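Portes ouvertes à la filature Kernholm : une journée la tête dans la laine

J'attendais cette visite depuis l'hiver ! La filature Kernholm n'ouvre ses ateliers au public qu'en juillet, quand les commandes se calment un peu, et j'avais raté l'occasion l'an dernier pour une bête histoire de train. Cette fois, j'étais devant la grille bien avant l'ouverture, avec mon carnet, mes chaussures fermées (obligatoires, ils vérifient) et un pull beaucoup trop chaud pour la saison.

L'arrivée

On entre par l'ancienne cour de lavage, celle qui donne sur le canal. Il y flotte une odeur de suint que certains visiteurs trouvaient difficile et que moi j'adore. Heledd Yorath nous attendait près du portail avec des toisons brutes plein les bras. Elle trie la laine ici depuis ses débuts et elle vous fait fermer les yeux avant de vous poser une mèche dans la main : « Épaule ou cuisse ? » Je me suis trompée à chaque fois. L'épaule est plus fine, plus régulière, et la cuisse gratte un peu, surtout chez les brebis âgées. Après un quart d'heure d'exercice, je commençais tout juste à sentir la différence.

La carderie

C'est la salle que je voulais voir. Les deux cardes d'origine tournent toujours, et quel bruit ! Il faut imaginer de gros cylindres hérissés de pointes minuscules, qui se passent la fibre de l'un à l'autre jusqu'à ce qu'il en sorte un voile si léger qu'on ose à peine respirer à côté. Vaughan Tawhiri, le mécanicien, a arrêté la plus petite pour nous montrer la garniture de près. Il la réaffûte lui-même, à la pierre, en écoutant le son que ça fait. J'ai posé mille questions, il a répondu à toutes, et le groupe suivant a dû patienter derrière le cordon (pardon à eux).

On passe ensuite au filage : 3000 broches dans la grande salle au temps de la pleine activité, une seule rangée en service maintenant, mais quelle rangée. Le fil qu'on y produisait pendant notre passage était un mérinos gris perle destiné à la gamme Tamihana, retordu en 2 brins. On nous en a donné un bout, il est scotché dans mon carnet.

La teinture

Changement complet d'ambiance : chaleur, vapeur, sol mouillé, sabots en caoutchouc prêtés à l'entrée. Alina Cârstea travaille la garance, la gaude et l'indigo, et elle tient un cahier de recettes où chaque page porte son échantillon noué. Le moment où l'écheveau sort de la cuve d'indigo, jaune-vert, puis vire au bleu à l'air libre, je pourrais le regarder toute la journée. Un petit garçon devant moi a crié « encore ! » et elle l'a refait, avec un autre écheveau. Elle déconseille d'ailleurs l'alun en excès, qui rend la laine collante ; j'ai enfin compris ce qui clochait dans mes essais de l'automne.
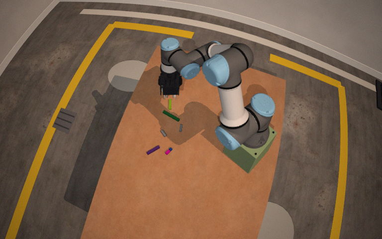

Infos pratiques

La visite guidée part toutes les heures le matin. Prenez celle de 10 heures si vous voulez voir la teinture en pleine action, car les cuves sont vidées en début d'après-midi. L'entrée coûte 6 euros, gratuite pour les enfants, et le billet donne droit à une pelote de fin de série à choisir dans le grand panier de la boutique. J'ai pris un ocre magnifique.

Le café de la cour sert une soupe de pois et un gâteau au cumin tout à fait recommandable. Pour les poussettes, demandez le monte-charge, l'escalier de la carderie est raide. Les stages de teinture d'Alina reprennent à la rentrée et se réservent sur place, au comptoir de la boutique. Je me suis inscrite au premier !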